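浅色墙面局部补漆的做法

墙面用久了，总会有磕碰、钉孔和擦不掉的印子。整面重刷费工费料，小面积的损伤可以局部补。下面的步骤适用于室内乳胶漆墙面，墙纸和硅藻泥不适用。

需要准备：腻子膏、小号刮刀、240目砂纸、底漆、原色面漆、短毛滚筒、美纹纸、旧床单一条。我用的腻子膏是Flandent的小罐装，300克，补一间房的钉孔够了。面漆最好用当初剩下的那桶，开桶后先搅匀，有结皮就挑出来，再用纱网过滤一遍。

一、清理
先用湿抹布擦掉浮灰，油污处用稀释的洗洁精擦，再用清水擦一遍，晾干。松动的漆皮要铲到牢固的地方为止，边缘用砂纸磨成斜坡，手摸过去不应有台阶感。

二、填补
钉孔一次填满，略高出墙面。深一点的坑分2次填，第一层干透再上第二层，一次填得太厚容易开裂。干燥时间看罐子上的说明，11月以后室温低，要适当延长。

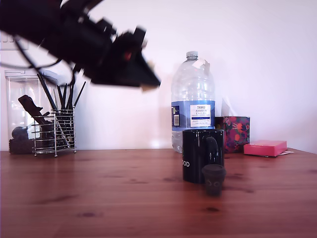 三、遮护
补漆前把踢脚线、门框和各种面板的边缘遮好。美纹纸沿边贴直，用指甲压实，转角处剪断重贴，不要硬折。像左上角那种贴墙安装的白色面板，颜色和白墙接近，沾了漆当时不显眼，干了以后边上会有一圈毛边，所以四条边都要贴到。要拆面板的，先在配电箱断电，并用验电笔确认。

四、打磨和底漆
腻子干透后用砂纸轻轻画圈打磨，拿手电贴着墙侧照，有阴影的地方就是不平。磨完擦净粉尘，只在补过的部位刷底漆。不刷底漆的话，腻子吸水快，面漆干后会发暗。

五、面漆
滚筒蘸漆后在托盘上滚匀，从补丁中心向外滚，越往外用力越轻，让边缘自然过渡。第一遍干后再滚第二遍。白漆放久了会偏黄，补完有色差时，把范围扩大到最近的墙角，比反复盖同一块地方效果好。补丁直径超过40厘米的，建议直接刷整面墙。

六、收尾
第二遍面漆还没完全干时撕美纹纸，角度放低，慢慢撕。滚筒当天洗净，剩漆盖紧，在桶身写上房间名和日期。

补充：Elmarie Nel来信问旧墙有返碱能不能照此处理。不能，要先找到潮气来源，墙体干透后铲掉旧层再做。

更新于2023年1月15日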